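Pennington Community House
House Committee -- Regular Meeting
Thursday, May 7, 2026

Present: Walter Ñahui (chair), Nicanor Gallardo, Þórey Laxdal, Suleiman Onuoha
Excused: Gervasio Espinoza
Minutes taken by: Þórey Laxdal

1. Opening
The chair called the meeting to order at 6:30 p.m. in the upstairs room. The agenda was accepted with one change: the kitchen inventory was moved behind the discussion of the hall floor.

2. Minutes of the previous meeting
Approved as circulated. Mr. Onuoha asked that the spelling of Prutanico be corrected in item 4. The correction was made.

3. Hall floor
Mr. Gallardo reported that Prutanico has completed the sanding of the east side and will return for the west side once the folding chairs have been moved to the cloakroom. The invoice for the first stage has been received and matches the quotation. Payment was approved, moved by Mr. Gallardo and seconded by Mr. Onuoha.

The dance group has asked whether street shoes will be allowed on the finished floor. Members agreed that they will not. Mr. Gallardo will post a sign at both doors.

4. Kitchen inventory and table setting
Ms. Laxdal presented the revised list of small kitchenware. Items that are chipped or without a match have been taken off the list and will be offered to members before disposal. Gellness has confirmed that the replacement plates can be delivered in one lot, with 17 dinner plates and eight soup bowls still on order.

The committee discussed the snack table for the Saturday children's lunch. Mr. Onuoha proposed that the food be prepared and set out on one covered table, with the cutting board, fruit, plate and bowl kept together and a folded cloth within reach. He noted that the smaller children like the rabbit tray and that it should stay with the lunch things. Ms. Laxdal asked that it be washed by hand so that the printing does not wear.
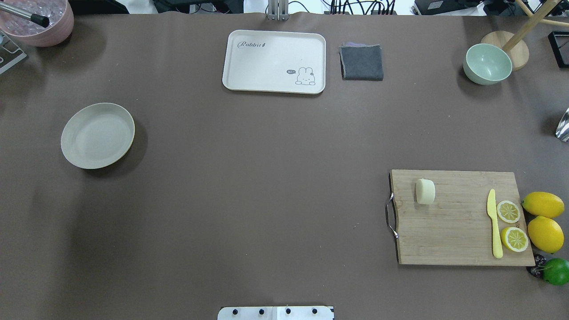 Mr. Gallardo raised the matter of the table covering, which in his view should be wiped down after each use and aired before it is folded. The chair agreed and asked that this be added to the closing checklist. A proposal to buy a second covering was deferred until the October meeting.

Ice was also discussed. The freezer in the pantry is to be kept stocked on Fridays by whoever closes the building. Members were reminded that ice for drinks is not to be stored next to raw food.

Decision: the Saturday table setting is adopted as proposed. Mr. Onuoha will write it up on a single sheet -- large print, please -- for the inside of the pantry door.

5. Storage shelves
Zetis has offered a discount of 20 percent on shelving if the order is placed before the end of the month. The chair will measure the pantry wall again, as the two sets of measurements on file do not agree.

6. Other business
Mr. Espinoza had asked in writing that the side gate be locked after evening rentals. Agreed. The key will hang in the office.

7. Adjournment
The meeting was adjourned at 8:17 p.m. The date of the next meeting will be sent out by the chair.

Respectfully submitted,
Þórey Laxdal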